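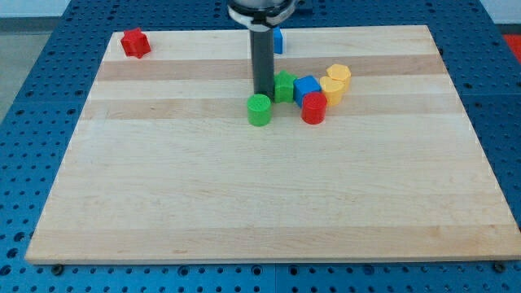 Slide 1: Plastic blocks on a board of pale wood planks.

Speaker notes, Darius Paulauskas
Parents' evening, Sturnville branch library, December 8, 2020

Good evening. I'm going to talk about bedtime reading and what to do when it stops working. Slides will be on the branch page tomorrow.

Start with the Cisbridge families. We asked 52 households to keep a reading log through January. Most missed nights. The ones who kept going had picked a fixed place to read, usually the same chair or the same end of the sofa. The hour mattered less.

(Pause. Ask who reads in the child's bed and who reads somewhere else.)

Length. Five minutes is fine. If the book is too long, stop at a page turn and say where you stopped. Don't skip pages with a child over three. They know.

Repeats. My daughter Sani wanted the same book about a ferry for six weeks. Let them have it. Piyumi Mondal at the Cisbridge branch has a handout on this, copies by the door.

SLIDE 2, book list. Don't read it out. Mention the Zolari stories, short chapters, good for two children of different ages.

Reading in another language at home: yes, keep doing it. Someone always asks, so say it before questions.

(If running late, drop the part on audiobooks.)

Questions. Repeat each one into the microphone. Remind people the returns slot is open after we close.

This site uses cookies. Accept | Settings
© Sturnville Library | Contact us | Back to top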